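The case for tipping the medicine out on the bed

By Qistina Teoh
Monday, December 14, 2020

I have become a bore about medicine cupboards. Ask Irfan Sutanto, who shares an office with me at Wiltholm and has heard the whole speech more than once, usually while trying to eat his lunch. But I think I'm right, so I'll have another go in writing.

My view is that a household's medicines should come out of wherever they live, all of them, at least twice a year, and that the place to put them is the bed. The kitchen table is too small and there is always a bowl on it. The floor is hard on the knees and things roll under the wardrobe. A bed is wide and soft, it's at a decent height if you sit on the edge, and (this is the bit I love) you can't go to sleep until you have finished! I know of no better deadline.

People tell me they know what they've got. I used to say the same. When I did ours in August I found 3 boxes of the same cold granules in different corners of the flat, all bought by me, each on an evening when I was sure we had run out. There was a tube of cream so old that the print had rubbed off. I had been dusting round it for years.

My other strong opinion is that you must keep the packaging. I have seen those lovely clear tubs with matching lids, and I understand the appeal, I really do, but the box is where the dose is and where the date is. A good box can also be spotted by someone half asleep with a streaming nose. My mother could find her cold granules by the green stripe from the other side of a dark room. Try that with a tub of loose sachets.

Then there is the pleasure of it, which I don't think gets enough credit. You handle each thing and turn it over. You remember the holiday with the bad stomach, or the winter when everyone coughed. Half an hour in, you have a pile to keep, a pile for the pharmacy to dispose of and a stray cap belonging to heaven knows what, and you feel marvellous. I gave it 30 minutes this time and took nearer 90, mostly because I will read leaflets.

Irfan says a list on the phone would do the same job. He has one. It has 7 items on it and he admits he hasn't checked it against the drawer since he typed it. A list tells you what you once had. I want to pick the thing up and squint at the back of it.

So do it this week, before the colds get properly going. Put a plain sheet on, or a checked one, fetch a cardboard box for whatever is going back, and start anywhere. 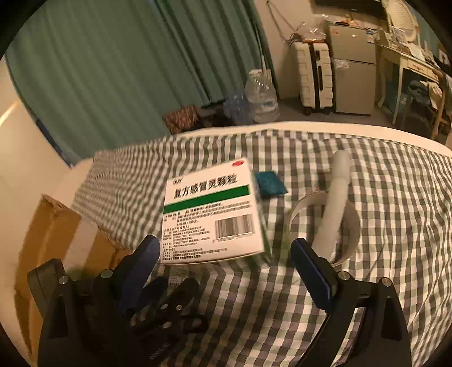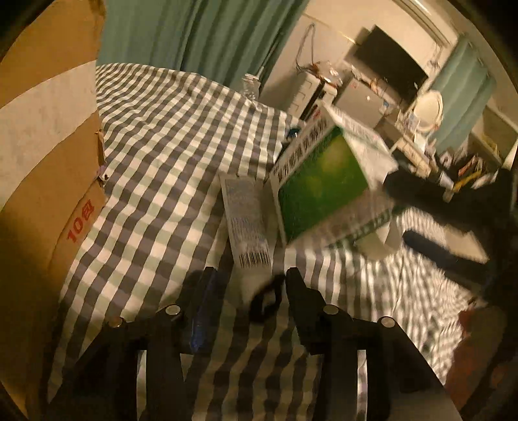
Medicine on the checked sheet, with the 999 cold granules in the first photo and the big cardboard box beside the bed in the second.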